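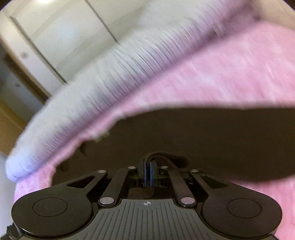 Ticket 592
Queue: Soft goods, care and repair
Opened: Saturday, March 14, 2026
Opened by: Khadija Benkirane
Assigned to: Dale Desjardins
Item: Plutow plush, pink with white trim
Status: Closed, monitor
Priority: Low

Reported problem

Pink fibres coming away from the inner edge, at the opening. Fibres are turning up on dark clothing stored on the same shelf. White trim not affected as far as I can tell. I also want to know if the dark cord should come off before washing, as the care label has faded and I can't read the second line.

Bought from Guster in February. Washed once since, cold, with towels. Tumble dried on low. I did not notice any shedding before the wash, but I wasn't looking for it.

Khadija

Entry 1, D. Desjardins

Thanks for the report. There is a small pale tuft at the inner pink edge. Please don't pull it. If it is pile that has worked free it will lift off with tape, and if it is still anchored in the backing, pulling will take the neighbouring fibres with it.

Please do the following and report back:

1. Press a strip of ordinary clear tape on the pink pile, well away from the opening. Lift once. Do not rub.
2. Repeat with a fresh strip along the inner edge.
3. Repeat on the white trim.
4. Stick all strips to a sheet of white paper and label them. Use dark paper for the trim strip or you will see nothing.
5. Fold the inner edge back and check for a line of stitching. Note any gap.

Entry 2, K. Benkirane

Done. Open pile: a few fibres. Inner edge: a lot more, the strip is cloudy from end to end. Trim: a few, finer than the pink. Stitching is present. It is continuous except for one place where I can see the backing between the stitches and the cut edge. The gap is 16 mm long. The tuft came away on the tape by itself.

The cord end is stitched in close to that spot. Could it be the cord pulling?

Entry 3, D. Desjardins

Possible. Hung by the cord when wet, the full weight goes into one short section of seam. How was it dried before it went in the dryer?

Entry 4, K. Benkirane

Hung on the back of the laundry room door by the cord, overnight. Then dryer on low to finish.

Entry 5, D. Desjardins

Passing to Francine Sawatzky in repairs for the seam. Cause on my side recorded as cut edge exposed, probable wet hanging, made worse by washing with towels. Terry loops catch long pile. The dryer may have contributed but I have no way to separate that out.

Entry 6, F. Sawatzky

Can be repaired at home if you have a needle and pink polyester thread. Cotton thread will do but it shrinks a little.

Brush the pile away from the edge with a dry toothbrush and hold it back with clips. Fold the cut edge under once. Overcast the gap with small stitches and carry on past it at both ends until you are into sound seam. Don't draw the thread tight. The edge will pucker and the puckers show through the pile. Finish inside, release the clips, and use the needle tip to tease out any fibres caught under the thread.

Do not use fabric glue. It dries stiff and the pile mats down around it.

Leave the cord where it is. It is sewn in, so unpicking it would open the seam further.

Entry 7, D. Desjardins

Care line, from the Landry chart for this class of goods:

Wash inside a mesh bag, alone or with smooth fabrics
Maximum 40 °C, cold preferred
No softener
Reshape by hand, dry flat
No dryer until the repair has been through 2 washes
Brush the white trim when fully dry, in one direction

Tuck the cord inside before it goes in the bag.

Entry 8, K. Benkirane

Repair done, took longer than expected because the thread kept picking up pile. Washed in a mesh bag, cold, dried flat on a rack. Tape test on the inner edge now looks the same as the open pile. Trim went a bit flat on one side and came up again with brushing.

Still some pink on the black sweater from before. Lint roller is not getting it.

Entry 9, D. Desjardins

Try a damp rubber glove, short strokes, one direction. Closing the ticket with monitor flag. Reopen under the same number if the inner edge sheds again after the next wash.

Resolution code: Seam repaired by owner
Replacement issued: No
Copied to: Marta Kravets, Flikirham returns desk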